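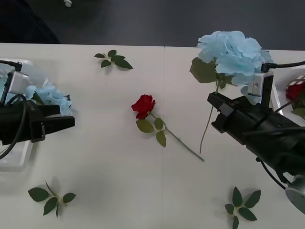

About Prarnura Flower School

Prarnura teaches floristry to adults. We run day classes, evening classes and a longer certificate course, all from one building on the corner of Gkikas Street, behind the old bus depot. Most of our students have never worked with flowers before. A few already have jobs in shops and come to fill in what they weren't taught there.

The school was started by Parvathi Mudaliar, who had run a flower shop in the same neighborhood and was tired of training new staff during the week of Mother's Day. She began with a Monday class in the back of the shop, after closing. When the class had a longer waiting list than the shop had wedding orders, she sold the shop and kept the class. She still teaches the certificate course and orders the flowers.

What we teach

The certificate course runs for 12 weeks and meets twice a week. The first three weeks are spent on conditioning, cutting and storage. Some students find this slow. We keep it at the start of the course anyway, and anyone who joins late has to make it up before moving on to design work.

After that come hand-tied bouquets, vase work, funeral tributes, and wiring for corsages and boutonnieres. The last part of the course covers weddings and pricing. Students work out a full quote for a wedding from a written request, including delivery and setup time, and then make two pieces from it. Pricing is the part former students mention most when they write to us, usually to say they wish there had been more of it. We added an extra session last year.

Day classes cover one subject each. The ones we offer most often are:

Bouquets for beginners
Table flowers for a dinner at home
Drying and pressing
Roses, from bud to arrangement
Hydrangeas and other thirsty stems
Winter wreaths (November and December only)

You don't need to bring anything to a day class. Aprons, knives and snips are here. If you have your own snips and like them, bring those.

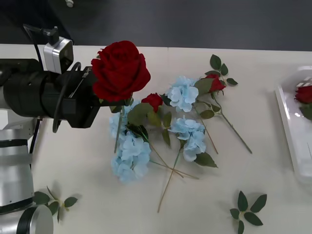 Where our flowers come from

In the warmer months we buy as much as we can from growers within a couple of hours' drive. Our main supplier is Uverard, a family farm that grows hydrangeas, dahlias, sweet peas and a lot of foliage. They deliver early on Tuesdays and Fridays, and the class schedule is built around the van. Roses come through a wholesaler for most of the year, and in winter nearly everything does.

This means we can't promise a particular flower for a particular class. If the listing says peonies and the peonies are finished, you will be working with something else. The teacher will tell you what it is and how it differs.

We stopped using floral foam in most classes. Students learn to work with chicken wire, pin holders and moss instead. Foam is still shown in one certificate session, so that people going into shops that use it know how to handle it. Stems and leaves go to the compost heap at the community garden on the next block.

The building

Our rooms were a print works before we moved in. The main classroom is on the ground floor, with a sink along one wall and a cold room behind it. The smaller room upstairs is used for pricing sessions and for wiring, where people prefer to sit down. There is a step at the front door. The side entrance is level and opens into the main classroom, so please tell us if you would like to use it and we will unlock it before you arrive.

The building is kept cool for the flowers. Bring a sweater, even in June. Street parking is free after six in the evening, and the number 9 bus stops across the road.

Fees and places

A day class costs $114, with flowers and lunch included. The certificate course is priced by term, and the current fee is on the enrollment form. It can be paid in monthly installments at no extra cost. Each term we set aside two reduced-fee places for people who are out of work. To apply for one, write us a short letter saying why you want to take the course. We don't ask for references.

If you need to cancel a day class, tell us a week ahead and we will refund you in full. After that the flowers have been ordered, but we will move you to another date if there is room. 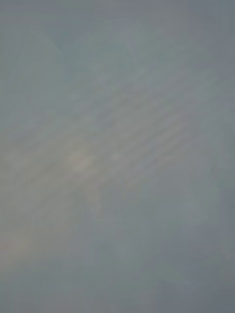 Certificate students also get help finding work. We keep a list of shops and event florists that take trainees, and the best known of these locally is Brudeo, which does hotel and restaurant flowers and has hired several of our graduates. Placements usually last two weeks. They are unpaid, but the shop covers travel – we ask for that in writing before we send anyone.

Getting in touch

The office is open Monday to Thursday, from ten until four. Outside those hours, leave a message and we will call you back on the next working day. If you would like to look around before you sign up, come by on a Wednesday afternoon. Ring the bell at the side entrance, as the front one can't be heard from the cold room.

Page last updated 2020-07-12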